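Four weeks of teaching with my hands

Tuesday again, so it's demo day again, and my thumbs are already complaining before I've had lunch. I promised a few of you a proper update on the new job, and I've been putting it off (sorry, Mum), so I'm writing this with a cup of tea balanced on my knee.

I'm 4 weeks in at Kesico now, and when people ask what I do all day I still haven't got a good short answer. I tell them I pick things up and put them down so that a robot can learn to do it. My sister thinks this is the funniest thing she's ever heard. But it's real work! You hold a gripper in each hand, squeeze, move the thing where it's meant to go, let go, and the whole go gets saved as one demo. Then you do it again. The target for our task is 4000 demos and as of last night we had 665 in the bag, so there's a fair way to go. 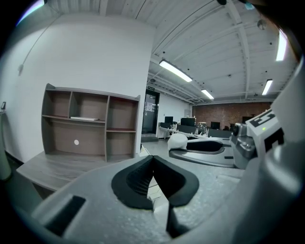

The hardest part for me has been slowing down. I'm a fast mover, always have been, I wash up like I'm being timed, and my first day's demos were mostly thrown out for it. Efraín Echeverri, who trained me, sat me down and played a few of them back, and I could see it straight away. I was snatching. He told me to move as if I was handing a full mug to someone half asleep, and I've had that in my head ever since. My record is 70 good ones in a day, which I was very pleased with until Efraín mentioned what his was.

We've got nicknames for the two tasks as well. Fallon is the one where you only need one hand for most of it, and Oda is the two-handed one, where both grippers have to meet on the same piece and carry it together. I dreaded Oda for the first week. If one hand is even slightly ahead of the other the piece twists, and then you've got to decide whether to carry on and fix it or scrap the lot. Carry on and fix it, is the answer! The robot needs to see a few wobbles put right or it won't have a clue what to do with its own.

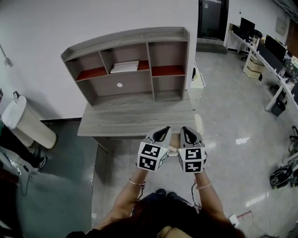

Things I've learned, in case any of you end up doing this: cut your nails, eat a proper breakfast, and don't have the radio on, as I start moving in time to it and you can tell in the playback. Also stretch your wrists. I ignored that one for a fortnight and then couldn't open a jar of pickle.

The software we log everything in is called Plulimitz and I still can't say it out loud without stumbling. It logged me out twice this morning, so I had a long chat by the kettle instead, which was lovely but did nothing for my numbers.

Back to Oda this afternoon. I've got a bet on with Efraín about reaching the next thousand before the end of May, and the loser buys the doughnuts.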